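Start | Werkstattbuch | Rezepturen | Archiv | Kontakt
Diese Seite verwendet Cookies. Einverstanden / Einstellungen

17. September 2021

Leimansatz Brophy, dritter Versuch. 400 g Hautleim, über Nacht gequollen, riecht wie erwartet nach Stall. Euan Paterson hält das für ein Qualitätsmerkmal. Rücken von Band 659 abgelöst, darunter Makulatur aus einem Kochbuch, leider nur die Hälfte vom Hefezopf. Band 736 bleibt in der Presse, der hat im Mai schon einmal so getan, als wäre er fertig. Ellham will das Kalbleder nachliefern, vermutlich noch in diesem Jahrzehnt.

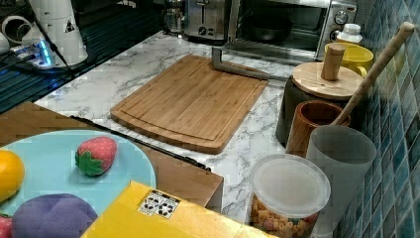

Wie lange bleibt ein frisch geleimter Rücken in der Presse?
Bei uns über Nacht, bei dicken Bänden einen Tag länger.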